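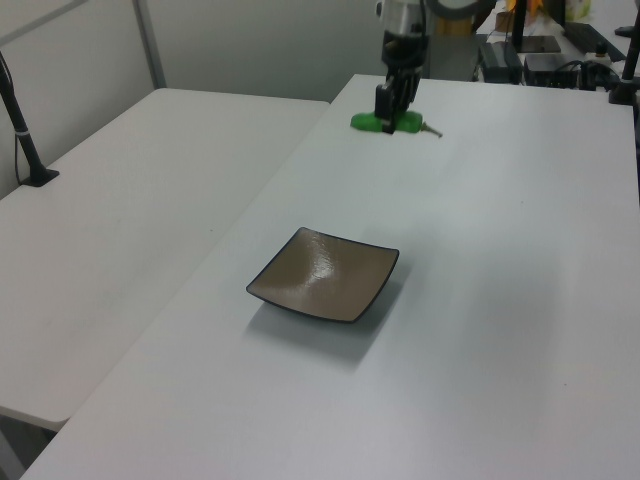
Square glazed plate, small green tool, plenty of bare white table.

A Plate on the Workbench (and Other Small Fixes I Love)

I have a soft spot for old dishes in the workshop. A shallow plate with upturned edges is the best parts tray I've ever used, and I've bought the real ones! Screws roll to the rim and stop there. A glossy glaze wipes clean with one pass of a rag, even after oil, and if it chips you're out 2 dollars at the thrift store.

Mine came from the Saturn-sized housewares bin at the Killidcombe swap shop, and now I can't walk past that bin without digging through it.

Picking a plate
Go for square if you can find it. It sits flush along the edge of the bench, and you can sort into the corners - long screws in one, short in another, washers in a third. Taupe, gray and brown are all great because brass and bright steel both show up against them. I tried a white one with blue flowers and kept losing tiny springs in the petals.

Skip anything deep. You want to pinch a screw flat between two fingers without scooping for it.

Keep it from sliding
Cut a scrap of rubber shelf liner a little smaller than the bottom of the plate and set it underneath. No glue needed. If the table is smooth and painted (mine is, three coats, done one very cold January in the Fadulside garage), this makes a huge difference.

Small tools, bright handles
I'm a total convert to colored handles. A short green one on a pale table jumps right out at you, where a black one hides behind the first thing you put down. If yours are all dark, wrap the handle in colored tape or dip it in that rubbery handle coating. Let it hang overnight before you use it.

Lay the small stuff flat, well back from the plate, so you don't knock it in when you reach for a part.

Getting scuffs off a white top
Start with dish soap and warm water. For gray marks, baking soda and a damp cloth, rubbed in little circles. Leftover specks usually come up with a plastic scraper held low. I've used a melamine sponge too, but go easy - it will dull a shiny finish.

One more thing: once a plate has held oily parts, it stays in the shop. I put a dab of red nail polish on the bottom of mine so it never wanders back to the kitchen.

Posted 27 Aug 2020 in Bench & Garage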